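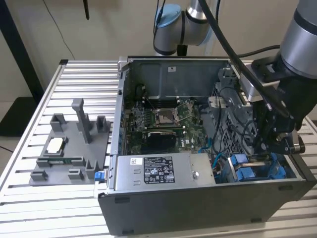 So can you do real weak-signal radio work from a dorm room with a wire out the window? You can do a surprising amount of it, as long as you pick your hours and put up with the noise from everybody's phone chargers.

That was what I wanted to find out for my project, and this report is how it went. I ran a receive station on 40 meters from the third floor of Talavera Hall for most of a month, logged every WSPR signal I could decode, and tried two antennas to see which one heard more. I don't have my transmit setup finished (I passed my Technician in the fall and I'm still studying for General), so everything in here is listening only.

What WSPR is, quickly

WSPR is a digital mode where stations send a tiny message with their callsign, grid square and power. Each transmission takes just under two minutes and the signal is very narrow, so a computer can dig it out of the noise when your ears hear nothing at all. Lots of people leave a transmitter running all day, which makes it great for someone like me who only has a receiver and a lot of homework.

The station

My receiver is a Drisum kit I soldered over winter break. It had 4 bands when I finished it and it has three now, so yes, I blew something up, and no, I haven't found it yet. Luckily 40 meters still works fine. The audio goes into a USB sound adapter and from there into the decoding software.
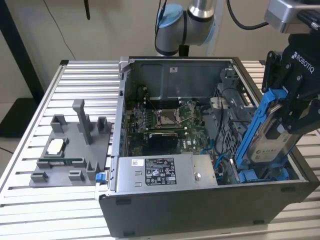
The computer side took more thought than I expected. Decoding happens in a burst at the end of every two-minute slot, and my old laptop would choke on it if I had a browser open, so I wanted a desktop that did nothing else. I also wanted one with a metal case, kept closed, well away from the antenna. A tower lying open on its side, with the green motherboard and the memory slots all out in the air, is handy for working on and lousy for radio, and when I pulled the side panel off mine my noise floor came up by almost two S-units. Panel on, it dropped right back down. I snapped a couple of ferrites onto the USB cable too, and those helped a little.

The two antennas

Antenna A was 33 feet of thin insulated wire dropped from the window and tied off to a bush (I asked the hall office first and they were nice about it). Antenna B was a small Selari receiving loop on a camera tripod, right by the glass. The loop costs real money and the wire was basically free, so I was kind of rooting for the wire!

I ran each one for the same number of nights, switching every other evening so that one good stretch of conditions wouldn't help just one of them. Each run went from dinner until my first class.

Cleaning up the noise 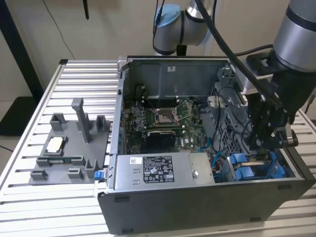 Before I counted anything I spent a whole weekend hunting noise, which was honest detective work and probably my favorite part. I carried a battery shortwave radio around the room and unplugged stuff one piece at a time. The worst thing by far was a lamp dimmer, then my roommate's monitor. Power supplies were next on my list. A desktop's supply is usually in a metal box like the silver one down in the corner of that Dell, with the black regulatory label on top, and mine was pretty quiet. The cheap plug-in brick for my speakers was terrible, so it lives in a drawer now.

Results

The loop decoded 2,031 spots and the wire decoded 1,929. That's a lot closer than I thought it would be. The wire heard more of the nearby stations, inside 700 miles, and the loop did better on the far ones, mostly late at night. I think that's the loop's null doing its job, as I could turn it to knock down the noise from the elevator motor. The wire couldn't be turned, obviously.

My best catch was a station in New Zealand running 200 milliwatts, decoded on the loop a little before sunrise. I may have woken up my roommate over that one.

What went wrong

I lost one full night because the computer clock drifted. WSPR needs your clock within a second or two, and mine had quietly stopped syncing. I also lost part of an evening on the wire when the wind pulled it off the bush. I left both nights out of the totals and added make-up nights at the end – same antennas, same hours.

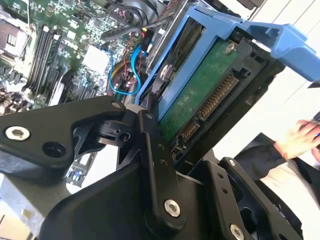 What I'd do next

I'd like to run both antennas at the same time with two matching receivers, so conditions cancel out completely. The Astau radio club has offered me a spare receiver for the spring. I also want to fix that dead band on the Drisum, pass General, and finally put out a signal of my own.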